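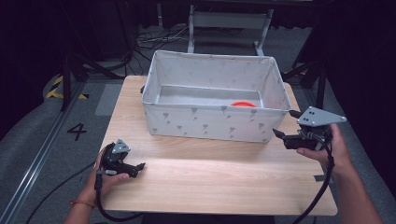 Fabric Storage Boxes: Getting Some Use Out of Them

Soft fabric boxes are cheap, light and easy to put away when you don't need them. They also sag, collect dust in the corners, and turn into a place where odds and ends go to get lost. Most of that can be fixed in a few minutes at a table.

Work on a table

Don't sort a box on the bed or on the carpet. Small things roll off a bed, and on carpet you end up kneeling on them. A bare table at waist height is better. Put the box on the far half and keep the near half clear, so you have space for what comes out. If you have a pale box with a pale lining, you will spot leftover items at the bottom without much digging. With a dark lining, use a flashlight.

Take everything out

Lift things out one at a time. Tipping the box over is faster, but it sends crumbs and loose screws across the table. Flat round things such as jar lids, coasters and drink mats tend to lean up against the front wall or slide into a corner, and they are easy to miss from where you are standing. Run a hand along all four inside edges before you call the box empty.

Hold the box by both ends when you move it. The side handles on most soft boxes are held by one row of stitching, and a box full of batteries or cans will pull it loose. I lost a handle on a Jarnitz box that way and had to sew it back with upholstery thread. It has held since May, but it looks like a repair.

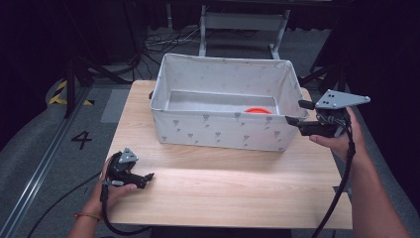
Cleaning the fabric

Check for a cardboard or fiberboard panel in the base and walls before you use any water. If the panels come out, take them out. If they are sewn in, stick to a damp cloth and never soak the box.

Vacuum the inside first with the narrow nozzle. Then mix a little dish soap in lukewarm water, wring the cloth out well and wipe from the rim down. Printed patterns should be dabbed, not scrubbed, until you know the ink stays put. Try a spot on the back.

Let the box dry open, standing on its side, for 48 hours. It will feel dry long before that, but the seams along the bottom hold water, and a box that goes into a closet too early comes out smelling of it.

Sagging walls

Cut a strip of stiff cardboard the height of the wall, less a finger's width, and stand it inside against the fabric. Score it at the corners so it folds cleanly. One long strip that goes all the way round holds better than four separate pieces. For a box that gets pulled off a shelf every day, use the thin plastic sheet sold for lining drawers. Sondent makes one that cuts with ordinary scissors.

Putting things back

Heavy items go in first, along the middle of the base. Stand lids and discs on edge in a row at one end, with something square beside them so they don't fall flat. Keep to one kind of thing per box if you can, or 2 at the most. Leave the top inch free. A box filled to the rim bulges and won't slide in next to its neighbor.

Wiping down the table

Clear it completely before you wipe. Go with the grain, using a cloth that is barely damp, then go over it again with a dry one. Look across the surface at a low angle toward a window and you'll catch any smears you left. Skip the spray polish on pale wood if you work with paper or fabric there, as the residue comes off on both.
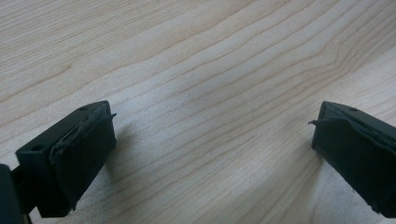 Elżbieta Ostrowski wrote in to say that she stopped using soap on her boxes altogether. She brushes them with a dry nail brush, outdoors, and keeps a spoonful of baking soda in each one overnight if it smells stale. Her other suggestion was to pin a paper tag to the handle with the contents written in pencil, so it can be erased when the box changes jobs. She finds that stick-on labels peel off fabric within a week or two.

I tried the brush on two boxes and it lifted dust well. It did nothing for a coffee stain, so keep the soap for those.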